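Workshop notebook, Denness bench
2019-06-18

Tablecloth question again. The Werkilent people want the checked cotton look for the small-goods table because it "reads as home." My view going in was that it reads as noise, and after an afternoon with it I have only moved a little.

Set out the usual odds and ends on the red and white gingham. Did not iron it. The Lepik instructions say to iron, but I don't believe any household irons a cloth to put a mouse pad on it, so the wrinkles stay. They are worst along the front and the sides.
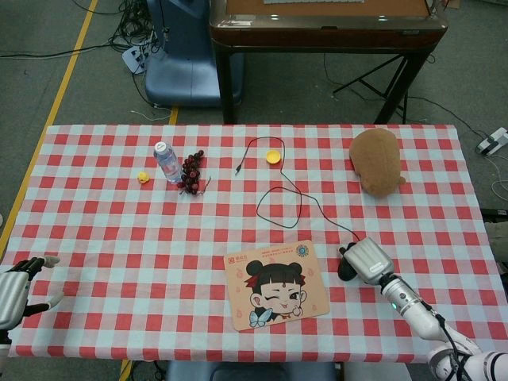

Gingham, first layout, mouse in the gripper, cable left as it fell.

Notes on what holds up against the checks and what doesn't:

Grapes. I expected them to vanish into the red squares. They don't, they are a good deal darker than the cloth. The stem is another matter, thin and brown and easy to lose.

Water bottle. Poor. Clear plastic, clear label, and the pattern comes right through. The white cap is the only part I'd trust, and a white cap on a cloth with white squares is not much to lean on.

Mouse cable. Better than it has any right to be. Thin, but black, and you can follow it through the loop and over to the mouse without much trouble. Poremska claimed in October that thin cords would be hopeless on any pattern. I'd like to see which patterns they tried.

Yellow things. Fine, both the little toy bird and the round one up near the cable. Our sheet has the round one as "cap," and somebody has penciled "baking cup?" next to it. Whoever keeps the sheet should settle on a word. We have 274 lines in that list and I'd bet 46 of them have this problem.

Plush. Fine. Brown, big enough, lying on its side near the back.

Mouse pad. I was against it. A winking cartoon girl with her hair in two buns seemed like one busy thing too many on top of a busy cloth. In practice the pale background gives the eye somewhere to rest, and it is the easiest item on the table to find. Still don't love it.
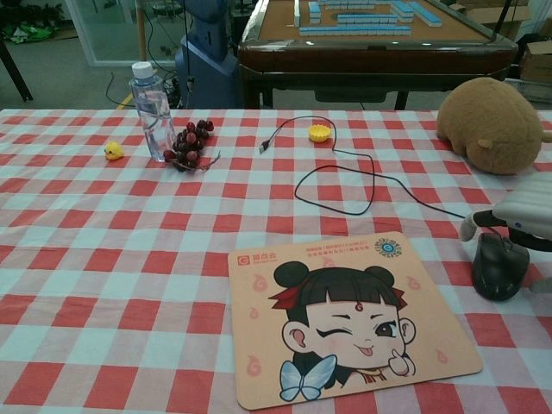
Photo: Denness bench

The mahjong table behind is its own problem. Rows of light blue and white tiles on tan felt, right past the far edge of the cloth, and my eye goes there before it goes to the bottle. Either pull our table forward or put something plain between the two. I would try the move first.

Not convinced by the "1,000 washes" line on the Lepik packet either. Will put the cloth through 20 and compare the red with the offcut in the drawer.

To do: plain cream cloth, same objects, same spots. Bottle with a colored label if there is one in the cupboard. Fix the cap/cup entry before anyone prints the list again.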